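Junau 20 roof box

We've just added the Junau 20 to our range of car roof boxes, and we're delighted with it! It opens from both sides, so you can park right up against a hedge and still get at your bags, and the lid stays up by itself while you load.

Ruth Nina took one on a 1,966-mile camping trip in June and came back asking if she could keep it. It's wonderfully quiet for its size – even on the motorway. 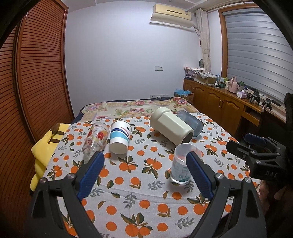 Clear cup, floral tumbler and striped paper cup on a fruit-patterned cloth.

Fits most square and oval roof bars. Two keys included. Spare locks and straps are sold separately.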